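Mendus > Money Basics > Students

Loans Cards Saving Taxes Ask Us

August -- by the Mendus student desk

How to Build a Small Emergency Fund in Your First Year

If you're 19 and living on a campus job, saving probably sounds like something for later, and I do understand! But even a small cushion can keep a dead car battery off your credit card.

Start by opening a savings account separate from your checking. Ask the bank about monthly fees and get the answer in writing.

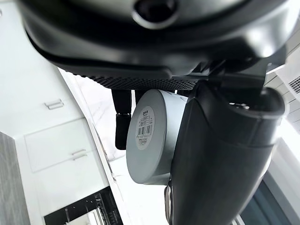
Dark curved housing with a round opening near the top.

Next, pick an amount you won't miss. I like $7 a week for a first try -- set it to move over automatically the morning after payday, and then leave it alone.

Once a month, sit down with your statement and a cup of something nice and look for charges you forgot about.

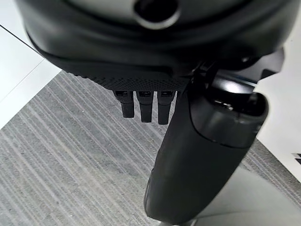 If you find one, cancel it and send that same money to savings (you were living without it anyway). Small refunds and birthday checks can go there too.

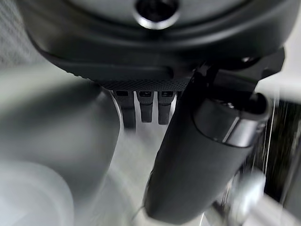 196 words

Now, what counts as an emergency? A dentist bill, yes. Concert tickets, I'm sorry to say, no. Write your own short list and keep it with your account papers. If you do have to dip in, just start the weekly transfer again at the next payday.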